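January, late, kitchen table

Long one. Wrote rules all day and my eyes are shot. Danylo wants the written practice for the sim sessions done before Okik come back to us, and Okik want it short. Short is hard.

Morning went on going through runs with him, just talking, stopping, arguing, going on. 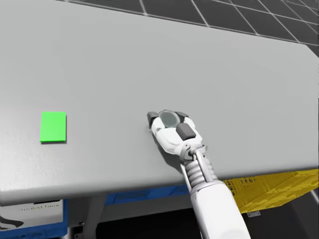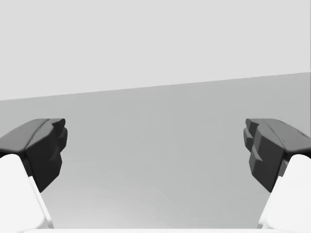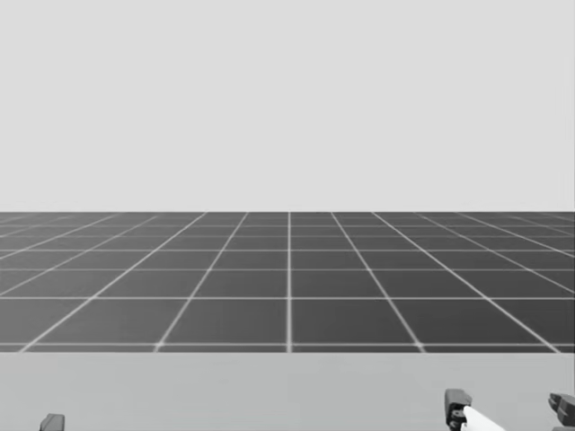 Rule 1 we agreed fast. Name the run before you start it, never after. Dalgleish lost a whole batch last year by naming after, everyone still sore. 389 episodes and no way to tell which settings went with which. So: name first, settings saved next to it, then move.

Rule 2 took until lunch. What counts as a failed run? Danylo says a drop is a drop, mark it failed, keep the file. I said fine but a slow run isn't a failed run and people keep binning slow ones becuase they look ugly. Sointu came in halfway with soup and took my side, then took his side. We landed on: nothing gets deleted by the person who drove it. Second person looks. Happy with that one.

Then the speed thing. In sim you can slam the arm down as hard as you like and no one pays for it. Danylo says who cares. I care! If the habits are bad in sim they're bad on the bench. Wrote it in as "drive as if it could break". He wants a number instead. A number is checkable, ok, he's right, annoying. Left a blank for it.

Also still open:
- who signs off a change to the rules (me? Sointu? not Canum, please)
- reset between runs, full or partial. I say full every time
- breaks. 2 hours straight is too much, my last few runs were garbage and I know it
- what word we use. Half the draft says operator and half says driver. Pick one tomorow

Draft is 11 pages. Eleven! Okik will laugh. Sointu says cut the whole history part and put it in a seperate note, no one reads history. She's right but I liked the history part. Cut it. Hurt a bit.

Flirkis called at 4, same question as last time, can they use our failure labels. Told them wait till the list is fixed. They won't wait. Must send them the old list with DRAFT on it in big letters, first thing, before coffee.

Forgot to eat the soup. Bed.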